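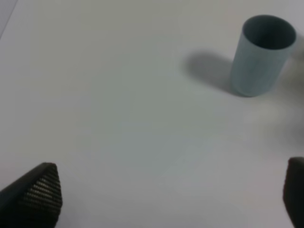
Trabalhos > Ciências do Ambiente > Relatórios de projeto > Copos na cantina

1. Introdução

O nosso grupo quis saber quantos copos descartáveis se gastam na cantina da escola e se os alunos aceitariam trocá-los por copos reutilizáveis. O trabalho decorreu em outubro, à hora de almoço, entre as 12h30 e as 14h. A orientação foi da professora Visitación Ibarra.

2. Método

Contámos os copos deitados fora em cada almoço e distribuímos um questionário em papel. Recebemos 183 respostas, das quais 100 do ensino básico. As restantes vieram do secundário. O questionário tinha seis perguntas – a última era aberta e pouca gente a preencheu.

O refeitório compra os copos de papel à Venano, em caixas, e o preço por unidade não nos foi comunicado. Por isso não fizemos a análise de custos prevista no plano inicial.

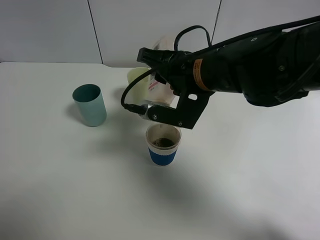
Porque é que um copo de papel não vai simplesmente para o papelão?

Muitos copos de papel têm uma película interior de plástico que impede a passagem do líquido. Essa película é difícil de separar das fibras, e a maioria acaba no lixo indiferenciado.

3. Resultados

No dia de maior consumo foram deitados fora quase 700 copos. À pergunta sobre trazer copo de casa, 82 alunos responderam que sim. Entre os que disseram que não, as razões mais repetidas foram o esquecimento e o peso na mochila. Houve também quem falasse da falta de um sítio para lavar o copo depois de comer.

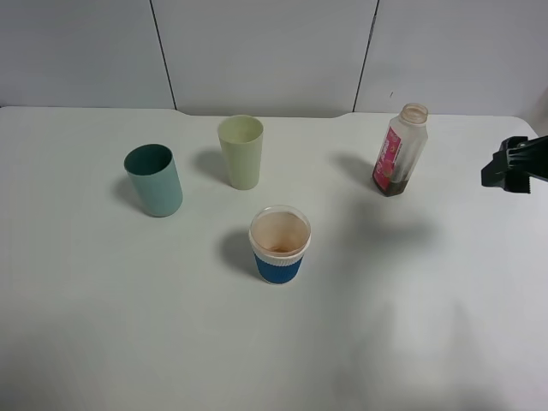

Visitación Ibarra observou, na apresentação, que o questionário devia ter separado os alunos que almoçam todos os dias dos que só lá vão de vez em quando. Concordamos com a observação. A versão corrigida do questionário segue no anexo B.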